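2020-03-13
By the Tavbridge Toy Library Newsletter Desk

Print this item | E-mail this item

Table Games Collection Opens for Loan

The Tavbridge Toy Library is pleased to announce that its new table games collection is open for loan to all registered families. The collection has been in preparation since December, when the Lazăr Fund awarded the library a grant of $3,000 for the purchase of small toys, game cards and storage boxes. It is shelved on the ground floor, next to the puzzle cabinet, and may be borrowed under the same terms as other items.

The collection consists of 12 boxed sets. Each set contains a group of toy animals, a set of printed cards and a sheet of rules in large type. The sets are intended for children from age four, although several of the games have been well received by older children when played against a timer. All of them can be played on an ordinary kitchen or dining table, and none requires a board.

The first set to be offered is the turtle race. Players begin with a turtle on a card, its head toward the dashed line, and take turns drawing from the number pile. The striped edges of the card are out of bounds. A turtle that touches the stripes goes back to its starting place, and play passes to the left. Games are short, and the library suggests that families play a best-of-five series before changing cards. 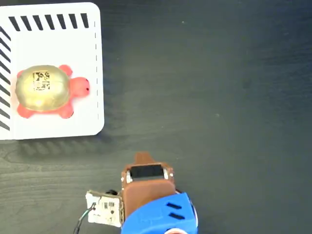
Younger players may prefer the quiet version of the game, in which the turtles are moved by turns and no numbers are drawn. The rule sheet explains both versions. Families who have devised rules of their own are invited to write them on the back of the sheet, and a selection will be printed in a later issue of this newsletter.

Borrowers are asked to observe the following points of care. Cards should be kept flat and wiped with a dry cloth only. Toy animals may be washed by hand in lukewarm water, but the printed stickers should not be soaked or peeled away. The small parts are not suitable for children under three. Any missing piece should be reported when the set is returned, so that a replacement can be ordered from Priltolier, the supplier of the sets.

Each set may be kept for two weeks and renewed once, provided that no other family has placed a hold on it. There is no fee for borrowing. A set may be reserved at the front desk or by telephone at extension 819.

The library now holds 300 items for children under eight, including the wooden train series and the Movon building sets. A printed list of the full holdings is available at the desk on request. Donations of toys in good condition continue to be accepted during regular hours, and donors are asked to include the original rules wherever possible.

Recent items
Movon Building Sets: Revised Loan Period
Lazăr Fund Grant Awarded to Toy Library
Puzzle Cabinet Reopens After Repairs
How to Report a Missing Piece

Print this item | E-mail this item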